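Against the sealed lamp
September 2021
By the Prindden technical desk
14 comments | Share

The sealed light fitting has become the default in new housing, and I think it should stop being so. By sealed I mean a fitting in which the diodes, the driver and the housing are supplied as one unit, with no part that the householder can remove. When the diodes fail, or more often the driver, the whole fitting is scrapped.

The usual defence is lifetime. Makers quote very long figures for the diode, and the diode often deserves them. The driver is another matter. It contains electrolytic capacitors, which age with heat, and in a recessed ceiling fitting heat has few places to go. A quoted life for the diode says little about the life of the assembly.

Last winter I went through the repair log of the Petkov estate, where 262 flats were fitted with sealed ceiling units from Truline. The log lists 59 failed units. In all but two the fault was in the driver, and the diodes lit normally on a bench supply. The replacement part would have been small and cheap. It was not sold separately, so complete fittings were ordered, and an electrician was booked each time to isolate the circuit and rewire the connection.

Compare the older arrangement. A lampholder is a standard interface. It fixes the mechanical fit and the supply voltage, and leaves everything else to whoever makes the bulb. Shade, base, flex and light source can each be replaced on their own schedule. A householder can change the colour temperature or output in under a minute without tools. 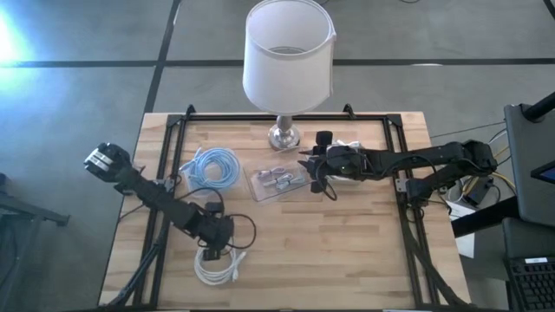 Table lamp with a white fabric shade and polished metal base.

There are fair objections. A bulb in a holder takes up more depth than a flat panel, and some ceilings do not have it. A retrofit bulb must also squeeze its driver into the cap, where it runs hot. Bathrooms and outdoor positions need protection against water, and a sealed body is an easy way to provide it. I would accept exemptions for these.

None of this applies to the ordinary bedroom or hallway. There the sealed unit is chosen on purchase price and speed of fitting, both of which benefit the builder. The cost of failure falls on the occupier several years later.

Silis now sells a panel with a plug-in driver held by a single clip, reached from below. It is a modest design and slightly thicker than its rivals. I would like the specification for new homes to require that much as a minimum – a driver that can be unplugged, with its output current and voltage printed on the case – and a standard holder wherever depth allows.

Contact us | © 2021 Prindden | Back to top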